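Laundry and Clothing Care
Reading time: 2 minutes

How to fold polo shirts so the collars stay flat

These steps suit cotton polos with a ribbed or trimmed collar. The method gives a flat packet that can be stacked or stood on edge in a drawer. Shirts must be fully dry before folding, as damp collars set with a crease.

Preparation

Sort the shirts by colour and take one at a time from the pile. Work on a flat surface. A bed or sofa seat will do, but a table gives sharper folds. Fasten all buttons except the top one. Turn the collar up, smooth the band with a finger from the centre back outwards, then turn it down again. Check that any inner trim lies flat against the neck seam.
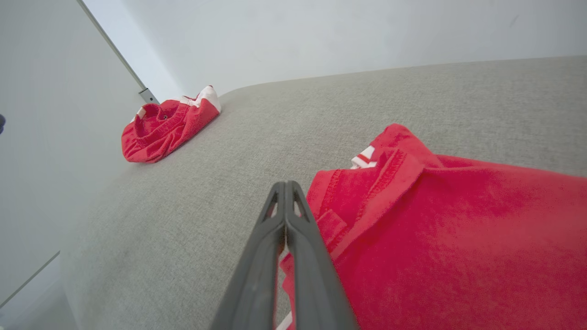 Red polo with white collar trim, before smoothing. Second red garment still bunched, upper left.

Folding

1. Lay the shirt face down with the hem towards you. Pull the side seams straight.
2. Fold the right side in towards the centre back, starting from the middle of the shoulder. Turn the sleeve back on itself so that it lies parallel to the side seam.
3. Repeat on the left. The two folded edges should be parallel.
4. Bring the hem up by a third of the body length, then fold again to just below the collar.
5. Turn the packet over and straighten the collar points.

For a fixed width, cut a card 200 mm wide and place it below the collar before step 2. Fold the sides over it and slide it out before step 4. Marcus Oyelaran's original version used a narrower card, which pushes the sleeves into a thick ridge.

Storage

Stack with the collars at alternate ends. In a drawer 600 mm wide, allow 2 rows and leave space at the side for lifting shirts out. Heavier cotton should go at the bottom.

Related guides
Ironing a placket without shine
Removing creases from ribbed cuffs
Drawer dividers: measuring and fitting
Folding long-sleeved shirts for a suitcase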